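The Checked Bag

Flaltville coach goes at six. It is gone four and the room looks like it's been burgled by someone with no plan. 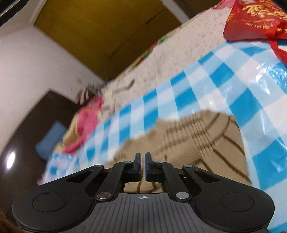
Dennis Mwakyusa had one bag. One. His mother's sort, blue and white checks, the sort every aunt in Turkmont has on top of a wardrobe. Everything goes in or it stays behind, that was the rule. He'd made the rule on Tuesday when it seemed easy.

Shoes first. No – shoes last, shoes on his feet, the good ones anyway. Then jumpers. Then the radio wrapped in a jumper. Then the radio out again, too heavy, he could hear Swai laughing at him all the way from the coast. You carried a radio? To me? I have a radio.

He put it back in.

The phone went. He let it. It went again.

"Have you got the cloth," Swai said. No hello.

"Which cloth."

"You know which. Tan. With the brown lines. Grandmother's."

"I've got it."

He hadn't got it. He hadn't seen it since March, since the flat below flooded and everybody carried everything upstairs and then carried most of it down again. He said he had to go, the kettle, something. Knelt on the floor. Pulled out the drawer, all of it, tipped it. Socks. A bus timetable for Jalodberg, where he had not lived for years. Receipts. A letter from the landlord, Room 41, balance owing 296, paid, thank god, paid last week with the money from the coat.

Not in the drawer. Not behind the door. Under the bed there was a suitcase handle with no suitcase and he sat looking at it far too long.

Half past four. Thirty minutes' walk to the station if the bridge was open. He hadn't asked if the bridge was open.

She used to put it over her knees, the grandmother, evenings, and follow the lines with one finger while she talked. Round and back. Round and back. If you interupted she went back to the start, of the line and the story both. Swai always interupted. Dennis never did, and he still couldn't tell you how any of them ended – he fell asleep. Every time.

He stood up too quick. Knocked the bag. It went over sideways, slow, like a cow lying down, and out came the jumpers and the radio, and the radio came out of its wrapping.

Not a jumper, that one. Tan. Brown lines, curving.

He'd wrapped the stupid radio in it himself, an hour ago, thinking about shoes.

Phone again.

"You've really got it?"

"I said, didn't I."

He folded it badly and laid it on top and sat on the bag to make the zip meet.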